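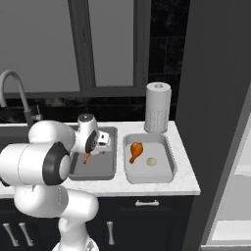 Kirsty Horrocks once remarked that a countertop is judged in the showroom and paid for in the kitchen, and this chapter takes up her complaint.

Chapter 2
Work Surfaces and Basins

Students will learn to measure a run of counter, choose a height, and place a basin so that there is clear space on both sides. Stone, tile and solid surfaces are treated in turn – their care is left to Chapter 14. The worked plans come from a block of 40 apartments in Sirurport. Review the terms on edges and joints before starting Section 2.1.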